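One Red, Two Objects, One Table

18 Mar 2021

Marjatta Hirvonen has been selling mugs out of the same building in Mutdale for 11 years. For most of that time they came in white, gray and a dark green that she says she got tired of long before the customers did. The red one was added in February. It is the reason I went to see her, and we ended up talking about it for most of an afternoon.

She works at a pale wood table by the window. Finished mugs get looked at there before they go on the shelf, and so does anything else she is thinking of selling alongside them. At the moment that means a small red cube, one of a set of blocks she wants to offer with the mug under the name Dravier.

"People ask what the block is for," she says. "It's a block. Kids stack them. I keep one on my desk and move it around when I'm on the phone. I don't think it needs more of a purpose than that."

The mug took longer. Her first red came out brown on the inside, where the glaze pooled, and too orange on the outside. She changed suppliers, went back to the first one, and changed how thick the coat was. What she settled on is bright on the rim and a lot darker down in the bowl. The small light flecks on the outside were in the early tests too, and she kept them.
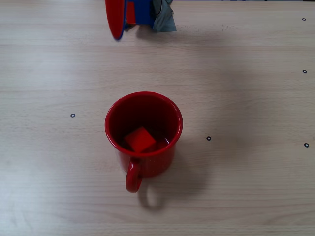

"I wanted it to look like the old enamel mugs my aunt had at the lake," she says. "Those were tin, and they burned your lip. So it's ceramic, but with that speckled look on the outside. You get the look and you can still drink from it."

I asked about the handle. She said it was the part she had the most trouble with. The first version was wide enough for four fingers and made the mug tip when it was empty. The one she uses now is a narrower loop. Ulla Toivonen, her business partner, still thinks it should be wider.

"I have bigger hands than Marjatta does," Toivonen told me. "I get two fingers in there and that's it. She says two is plenty. We've had that conversation a lot."

Toivonen handles the orders and the shipping, and she is the one who wanted the block and the mug to be the same red. Hirvonen was against it at first. A glazed surface shines and a flat one doesn't, so even with the same color on both, your eye reads them as different. They set samples on the table and looked at them in the morning, at noon, and with the lamp on.

"Next to each other they fight a little," Hirvonen says. "Move them apart and they look like they belong together. So I stopped worrying about it. On a table they're never lined up exactly anyway."

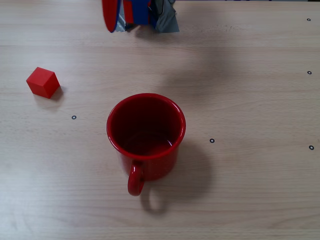

The table

The table came from a school in Cârstea that was getting rid of its furniture. Toivonen drove out for it. It had been varnished almost orange, and they sanded it back to bare wood and put a matte finish on it. Hirvonen likes that it is light and doesn't throw much color back at whatever is standing on it.

"On the old bench, everything looked yellow," she says. "I'd approve a mug, take it outside, and it was a different mug. With this one I trust what I see."

She pays attention to shadows as well. A mug with a lopsided foot is hard to spot head-on, but the shadow gives it away, and so does the shadow of the handle if it was put on crooked. She turns each one in the window light before she decides. It takes a few seconds. Seconds go in a crate by the door and get sold at the spring market in Zekham at half price.

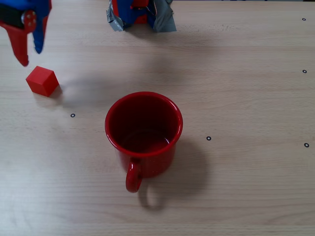 I wondered whether the blocks get the same treatment. They do, more or less. She looks at the corners first, then sets the block down and sees whether it rocks. The top should look lighter than the sides when the light comes from the window. If it doesn't, there is usually a dull patch in the color.

Sales have been better than either of them planned for. Toivonen had the number ready when I asked: 1649 mugs ordered, with the red ahead of the green. The blocks are not on sale yet. She wants a proper box for them first, and the sample boxes that came were too deep.

"You open it and the block is way down at the bottom," she says. "It looks like we forgot to fill it."

Hirvonen would be happy to skip the box and put a block inside each mug – it fits, and it saves on cardboard. Toivonen is worried about chips in the glaze. They plan to mail a few to themselves, wrapped and unwrapped, and decide after that.

There will be no second color this year. Hirvonen has a yellow she is testing, but it isn't ready and she wouldn't bring it out. The red mug is available at the shop in Mutdale and by mail order. It can go in the dishwasher, although she washes hers by hand.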